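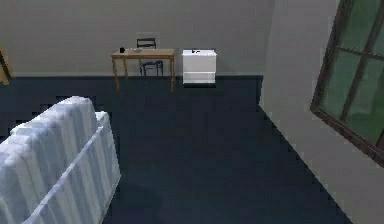
A reader of our last newsletter wrote in to ask why we don't just buy the robot now and work out the budget afterwards, seeing as the prices only ever go up. Fair question! I've done it that way before, at Greenberg, and I spent the following July filling in returns forms, so this time I'd like some company first.

I'm looking for 11 people to join the planning panel for Clakside, our little project on home robots. We've got £3000 for the first purchase and another £600 put by for spares and repairs (I know, I know, it isn't much). You'd look through our simulated rooms, read the quotes and tell me what you'd spend the money on. Base, arm, sensors, a longer warranty, it's all up for grabs.

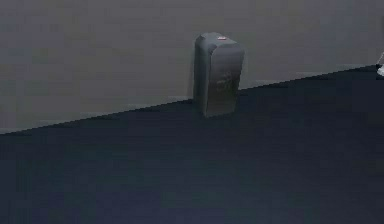
Simulated room, grey unit against the wall

You don't need to be technical. If you've ever argued over a quote for a boiler or a van you'll be fine, and I'd really love to hear from people who've had to keep kit running after the money's gone.

There are four evening sessions at the Zillitz building, all in July, with tea and decent biscuits. We can pay travel but not a fee, sorry.
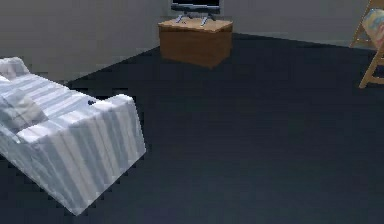
Sofa, telly and easel, simulated room

To put yourself forward, send me a few lines through the Clikamlow contact page by 30 Jun 2018. Tell me which evenings you can't do and the worst bit of equipment you've ever paid for. No CVs please!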